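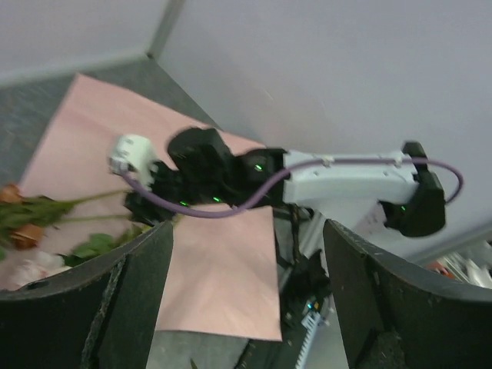 Pink paper spread over the worktable.

Looking after a worktable
By Hefin Ruddock
1/18/25

Print this page
E-mail this page

A table that gets used every day needs very little doing to it, but the little has to be done regularly. These notes are for a plain wooden top in a shed, garage or spare room. Most of them will do for an old kitchen table as well.

Covering the top
Large sheets of paper are the cheapest cover for gluing and painting. Sugar paper is thick enough to soak up a drip of glue before it gets through. Lining paper from a roll is thinner, so use it double. Newspaper is fine for oily jobs, though the print can come off on anything pale. Tape the paper at the corners with masking tape and pull the tape off the same day. Left for a month it goes brittle and brings up splinters.

A coloured sheet is handy for small parts. Steel screws and washers are hard to find on grey or brown and easy to find on something bright. For springs and ball bearings use a tray with a lip, or an old bath towel folded once.

Glue and paint
Wipe up wood glue while it is wet, with a damp cloth, then a dry one. If it has set, warm it with a hairdryer and lift it with a plastic scraper. An old bank card will do. Metal scrapers dig in at the corners.

Emulsion comes off with warm water and washing-up liquid for the first hour or so. Gloss needs white spirit. Open a window, and hang the rag outside to dry flat before it goes in the bin. Rags with linseed oil on them should be soaked in water first, as they can heat up and catch fire if left in a heap.

Dents and rings
Small dents in bare wood can be steamed out. Lay a wet cotton cloth over the dent and touch it with a hot iron for a few seconds. Let it dry overnight and sand lightly along the grain. It won't work where the fibres are cut through, and it will spoil varnish.

White rings from mugs sit in the finish. Rub them with a little furniture wax on a soft cloth. Black rings have gone into the wood and will need sanding.

Wobble
Check the bolts before you put anything under a leg. Wooden tables loosen over the winter when the heating is on, and mine gets a turn of the spanner every September and again after Christmas. If the floor is the trouble, cut a slip of cork tile and glue it to the short leg. Folded card squashes flat in a fortnight.

Oiling
Twice a year is plenty. Clear the top, sand with a fine paper, brush off the dust and put on a thin coat of Danish oil. Wait 15 minutes and wipe off everything that hasn't gone in. Leave it overnight before the second coat. I bought my last tin at Rosley hardware and have used nearly half of it on two tables and a shelf.

Storing paper
Keep big sheets flat under the bed or rolled in a length of drainpipe. Don't stand rolls on a concrete floor. They draw up damp and the bottom edge goes wavy.

Print this page
E-mail this page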